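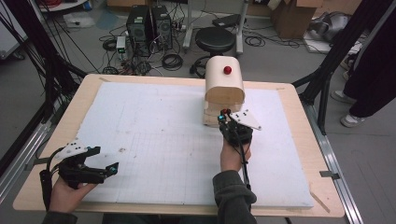
WUKHAM, 19 November 2019 – If you have walked past the sample benches lately you will have noticed that the work there has a different look to it, and quite a few of you have stopped to ask about it (please keep asking, we like the company!). Since April the bench team has been teaching the Trelolico arms by hand. A person takes a gripper in each hand, stands at the foam board with its pencil grid, and does the job the way they would like the arms to do it, over and over, with pieces like the little tunnel-shaped one with the red ball on top.

Định Chu, who many of you know from his years in packing, now spends most of his shift this way. He told me the first 100 runs were dreadful and his wrists let him know it, and that he is now at 337 and has stopped thinking about the cables – mostly. What he likes is that people come to him with questions about how a thing ought to be picked up, when for years he just picked it up.

There have been worries too, and it would be wrong to leave them out of a newsletter. Some of the packing crew wanted to know what happens to their hours once the arms can manage alone. The answer from Cluma is that 3 packing posts will move to teaching and checking, at the same pay, and that the rota stays as it is until then. We will print more on that when we have it in writing.

Anyone who would like a try at the grippers can put their name on the sheet by the door. Sessions last two hours, with a break in the middle and very decent coffee.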